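暮らしの談話室 > 片付け・収納

食卓の上の「ちょい置き」、みなさんどうされていますか

最終更新:11月
印刷用ページ | メールで送る

投稿者:ゆずみそ

いつも楽しく読ませていただいています。書き込みは久しぶりなので、長くなったらごめんなさい(たぶん長くなります)。

うちの食卓のことなのですが、とにかく物が居ついてしまうんです。郵便物、輪ゴム、飲みかけの薬、爪切り、どこかのお店でもらった飴、子どもの学校のプリント。朝ごはんの前に端へ寄せて、晩ごはんの前にまた反対の端へ寄せて、結局一日じゅう寄せているだけで、片付けたことには少しもなっていないという。夫は「寄せれば食べられるからいいじゃない」と言うのですが、先日とうとう味噌汁のお椀の下から歯医者の予約票が出てきまして、しかも予約は前の日だったんです。歯医者さんには平謝りでした。

それで、食卓の壁側に小さな棚をひとつ置いて、かごをいくつか並べて「ここに入っていないものは食卓にいてはいけない」という決まりにしようかと考えています。

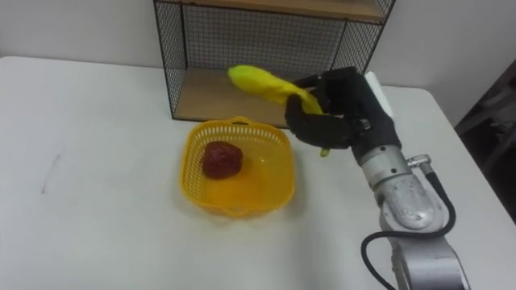

ただ、棚を置いたら置いたで、今度は棚の上に物が居つくだけのような気もして、なかなか踏み切れません。実家の母がまさにそれで、電話台の上に棚を置き、棚の上に箱を置き、箱の上に電話帳を置いて、最後には電話そのものが床に下りていました。あの血が自分にも流れていると思うと、どうにも慎重になってしまって。

食卓に棚を置いていらっしゃる方、あるいは一度置いてやめたという方、よかったらお話を聞かせてください。急ぎませんので、お茶でも飲みながらゆっくりどうぞ。

返信:麦茶二杯目

ゆずみそさん、こんばんは。予約票のくだり、他人事とは思えずに読みました。うちでは炊飯器の裏から図書館の本が出てきたことがあります。

私は置く派です。もう10年、食卓の奥に二段の小さな棚を置いています。最初はほんの間に合わせのつもりで、引っ越したらちゃんとした食器棚を買うからと言っていたのに、引っ越しても一緒についてきました。上の段は毎日使うもの(湯のみ、急須、海苔の缶)、下の段は「今週中にどうにかするもの」と決めています。下の段がいっぱいになったら、食後のお茶を飲みながら家族みんなで一枚ずつめくっていくんです。案外これが楽しくて、うちの子は「開封式」と呼んでいます。

大事なのは奥行きだと思います。深い棚はだめです!奥に入ったものは冬眠します。手前に一列だけ並ぶくらいの浅さがちょうどよくて、最初に買った深いほうは今、玄関で長靴の置き場になっています。

返信:北側の台所

横から失礼します。水を差すようで申し訳ないのですが、私は置かない派、というより、置いて懲りた派です。

食卓は食べるところ、と決めてしまったほうが結局は楽でした。棚があると、家族が「棚があるから」と思って持ってくるんですよね。うちは狭いのでなおさらで、棚を置いたぶんお皿が手前に押し出されてきて、鍋の日など卓上コンロの行き場がなくなりました。湯気も気になります。冬になるとほとんど毎週鍋ですので、棚に挿した封筒がみんなふにゃふにゃになってしまって。

今は食卓の脇に細いワゴンを置いて、食べるときはワゴンごと廊下に出しています。廊下に出すとさすがに邪魔なので、食後に嫌でも片付ける気になる、という仕組みです。麦茶二杯目さんのところのように、皆さんで楽しくめくれるご家庭なら話は別だと思います。うちは誰もめくりません。

返信:ゆずみそ

麦茶二杯目さん、北側の台所さん、さっそくありがとうございます。うれしくて二回ずつ読みました。

開封式、いいですねえ。うちでやったら夫が真っ先に飴を見つけて、そこで会がお開きになりそうですけれど。それから湯気のこと、まったく考えていませんでした。うちも冬は鍋ばかりです。プリントがふにゃふにゃになったら、子どもに何を言われるか……。

あれからいろいろ見てまわって、気になっているのはSaksteadという小さな棚です。駅の裏にあるProllellという雑貨屋さんで扱っていて、お値段は4,000円近くします。お店の方が親切で、持ち帰って合わなければ取り替えますよと言ってくださったのですが、棚ひとつ抱えてバスに乗るのも勇気がいりますよね。あの路線、夕方はとても混むんです。

かごのほうは同じお店で500円のものがありました。これなら失敗しても洗濯ばさみ入れにすればいいかなと思って、先にかごだけ買おうか、いやかごだけ買うから食卓が散らかるのではないか、と堂々めぐりをしています。 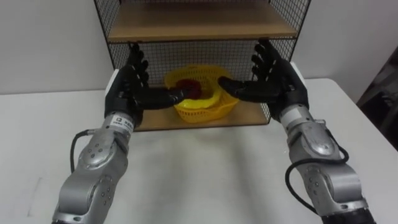

返信:灯台もと暗し

ずっと読むだけでしたが、かごの話が出たので我慢できずに出てまいりました。先にかごを買うのは反対です、と強めに書かせてください。

私はそれで三つ失敗しています。かわいい、安い、何かに使える、と買って帰って、棚に入れようとしたら縁の持ち手がつかえて入らない。かごというのは、底の寸法と縁の寸法が違うものなんですよね。お店の札に書いてあるのが底のほうだったりするので、必ず縁のいちばん出っ張ったところで測ってください。メジャーを忘れたときは、手をいっぱいに広げて親指から小指までで測っておくと、家に帰ってから照らし合わせられます。

順番としては、まず一週間、空き箱で試すのをおすすめします。お菓子の箱でも靴の箱でもかまいません。食卓の壁側に並べて、どの箱に何が溜まるのかを見てみるんです。うちの場合、絶対に要ると思っていた「文房具の箱」には何も入らず、「なんとなくの箱」だけが山盛りになりました。入れるものがわかってから棚を選べば、無駄がありません。

返信:麦茶二杯目

なんとなくの箱!それです、それ。うちの下の段の正体はまさにそれです。

北側の台所さん、ワゴンの案もとても理にかなっていると思います。ただ、うちは廊下に段差があって、ワゴンを押すと急須が鳴るものですから、たぶん向いていないのですね。家の形で答えが変わるのが、この手の話の面白いところだと思います。

湯気のことで一つだけ反論させていただくと、棚が抜けのいい作りなら、そんなにこもらない気がします。うちの一台目は背中が板で、裏側の壁に黒い点々が出て慌てました。今のは網なので風が通りますし、布巾も裏からさっと入れて拭けます。網は網で、埃が角にたまるんですけれどね。古い歯ブラシの出番です。
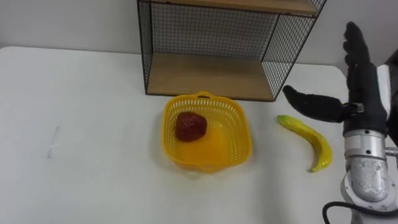 黒いメッシュの棚。段は明るい色の木の板です。

返信:北側の台所

麦茶二杯目さん、反論ありがとうございます。そう言われてみますと、うちで懲りたのも背板のある棚でした。網なら湯気の件は取り下げてもいいです。ただ、鍋の汁がはねたときに網目を一つずつ拭くのかと思うと、やはり私はワゴンに戻ってしまいます。拭き掃除がいちばん嫌いなもので。

あと、細かいことですが、網の棚に細いものをじかに置くと落ちます。うちの鉛筆は何本も裏側に消えました。底が板になっているものを選ぶか、何か敷くかしたほうがいいですよ。

返信:日なたの縁側

皆さんのお話が楽しくて、夕飯の支度そっちのけで読んでしまいました。

私は一人暮らしなので参考にならないかもしれませんが、食卓に棚を置いて、そこへ「今日の楽しみ」だけを入れるようにしています。読みかけの文庫本と、近所のRajuというカレー屋さんの割引券と、果物をひとつ。書類は入れません。書類を食卓で見ると、ごはんがおいしくなくなりますから、あれは全部玄関の靴箱の上に置いてきます。帰ってきて立ったまま開けて、要らないものはその場で紙ごみへ。座ってしまうと負けです。

果物は、かごに入れておくと目に入るので食べ忘れません。冷蔵庫の野菜室に入れたが最後、うちの柿はいつも液体になっていました。今の季節なら、常温で食卓に出しておいても柿やりんごは何日かもちますし、色があるだけで気持ちが明るくなります。苺のような傷みやすいものは、さすがに食べるぶんだけ出しますけれど。

ゆずみそさんのお宅も、書類と楽しみを分けてみたらいかがでしょう。

返信:灯台もと暗し

日なたの縁側さんの「座ってしまうと負け」、台所の壁に貼りたいくらいです。ただ、お子さんのいるお宅で玄関処理は難しくないですか。プリントはランドセルの底から、寝る直前に出てくるものですから。立って待っていたら朝になります。

うちは学校の紙だけは食卓に堂々と居場所を作って、そのかわり一晩だけ、という決まりにしています。朝になって残っていたら、冷蔵庫の横のクリップへ移す。それでも見ていないと言い張る人がいますが、それはもう収納の問題ではないのでしょうね。

返信:ゆずみそ

ご報告が遅くなりました。皆さんに背中を押していただいて、空き箱作戦をやってみました!

おせんべいの箱、靴の箱、ティッシュの空き箱の上を切ったもの、の三つを食卓の壁側に並べて一週間です。夫には「引っ越すの?」と聞かれました。結果ですが、靴の箱はほぼ学校のプリント、ティッシュの箱は飴と輪ゴム、そしておせんべいの箱には、なぜかおせんべいが戻ってきました。爪切りは相変わらず行方不明です。

わかったのは、うちに要るのは棚というより「紙が立つ場所」がひとつと、こまごましたものの浅いかごがひとつ、ということでした。母の電話台のように積み上がっていくのが怖かったのですけれど、入れるものが決まっていると、不思議と上には積まないものですね。まだ一週間なので大きなことは言えませんが。

それで昨日、メジャーを持ってもう一度お店に行ってきました。灯台もと暗しさんに教えていただいたとおり縁で測ったら、目をつけていたかごは本当に入らないんです。危ないところでした。ひと回り小さいほうは617円で、なぜ小さいほうが高いのか釈然としないのですが、ちゃんと収まるのでそちらにしようと思います。棚のほうは底が板のものを取り置きしていただいて、夫が休みの日に車で引き取りに行くことにしました。バスはやめておきます。

返信:麦茶二杯目

ゆずみそさん、よかったですねえ。おせんべいが箱に戻るところで声を出して笑ってしまいました。

棚が来たら、最初の何日かは詰め込まないで、すかすかのまま使ってみてください。すかすかだと落ち着かなくて、つい花瓶など飾りたくなるのですが、そこをこらえるんです。うちは初日に花瓶を置いて、二日目に猫が落としました。

返信:北側の台所

置かない派としては少し寂しいですが、測ってから買うのなら何も申しません。鍋の日だけは、棚の前に大きめのお盆を立てておくと汁はねよけになりますよ。ワゴンに替える前に私がやっていた方法です。見た目はよくありませんが、よく防げます。

爪切りは、たいてい洗面所のタオルの間にいます。うちはいつもそこです。

返信:ゆずみそ

北側の台所さん、いました。タオルの間に。

お盆のことも覚えておきます。棚が来て少し落ち着いたら、また書き込みに来ますね。それまでに実家の母にも空き箱を送ってみようかと思っているのですが、たぶん箱の上に箱が載って終わりになる気がします。

関連する話題
・冷蔵庫の横のすきま、何センチから使えますか
・学校のプリント、いつまで取っておきますか
・急須の置き場所が決まりません
・鍋の季節の卓上コンロ、しまう場所くらべ
・柿を食べきれなかった方の集い
・もらった飴をどうするか(続き)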